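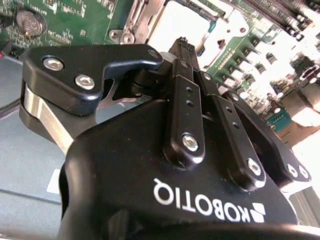

Disassembly cell, running notes
February 28, 2018

Picking up from the November entry, which ended with the words "should be straightforward from here". I have underlined that in red for the next time somebody asks me for a schedule.

Where things stand. The task is still CPU out, and the method is still the Maltley search: go to the nominal pose from the overhead estimate, close to pre-grasp width, come down until the wrist force trips, then spiral outward in small steps until the force signature says we've found an edge. The Chu variant skips the spiral and corrects from the wrist camera before contact. On paper Chu is faster. On paper I am also taller.

Log total is now 3,469 attempts, counting the ones we'd sooner not count. Of those, 1,296 are Maltley, 447 are Chu, and the rest are the old fixed-pose baseline that we keep running so the other two have something to look good beside.

What the logs say, having finally sat down and read them:

The Chu correction is fine when the heat spreader is evenly lit. When the background washes out, the edge detector grabs whatever dark straight line is left, and on these boards that means a memory slot. It then centres on the memory slot with great confidence. I went through the rejected corrections by hand and 13 of them had the estimate sitting squarely on the slots, all with a confidence score higher than the good ones. So the score measures something, but I couldn't tell you what.

Maltley doesn't care about light, being blind. It does care about anything standing proud of the board near the socket. The retention bracket gives nearly the same force signature as the spreader edge, and the search will happily settle there. 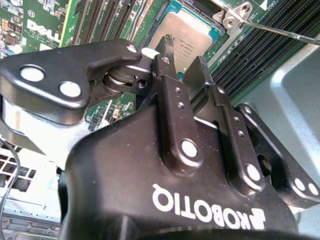
Wrist view, fingertips lined up on the processor. Dell board, socket bracket above and to the right.

Looking at this view again, the useful thing is how much of the picture is gripper. The housing and links take up the lower and middle part and they never move relative to the camera, apart from the fingers opening and closing. I'd been masking them with one polygon drawn in a hurry. The polygon was drawn with the fingers open, so at pre-grasp width a strip of black link was leaking into the region we look for edges in. Redrew it as a function of finger width. Took an hour. The bug is, by my reckoning, as old as the project.

Also: our own lettering detector (put in to find board labels and work out which way up the board is) had been reading ROBOTIQ upside down off the housing and voting on board orientation with it. It is at least a consistent voter. Masked as well.

Proposal for the combined method, working name Ilidari because the Mukstead people already used up all the sensible acronyms: take the Chu correction, but only trust it if it falls within the region the overhead camera says is socket. Otherwise drop back to Maltley with a smaller spiral, so that it never gets out as far as the bracket. Two thresholds, one fallback, nothing learned. Reviewers will hate it. 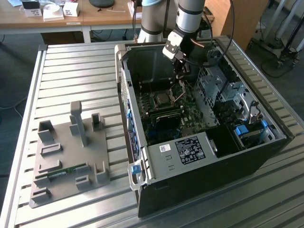 Overhead side of things: tower on its side, arm in over the motherboard, fixture plate to the left.

Notes on the setup for whoever runs the next batch:

Fixture plate stays left of the tower. The overhead calibration assumes it, and the calibration does not forgive.

RAM module goes in the lower slot on the plate, lying flat. It's the scale check for the fixed camera.

Watch the wrist cable when the last joint goes past its soft limit. It loops out to the right and I'd like it to keep doing that.

Don't change the exposure on the wrist camera halfway through a batch. Change it between batches and write it down, in this book, in ink.

Still to do: re-run the 447 offline through the new mask before touching the robot. If the 13 bad ones drop out, try Ilidari on the tower first and leave the server chassis for later. Ask Mukstead whether their force logs are filtered before or after the trip. Fix the plot where both methods are the same shade of blue.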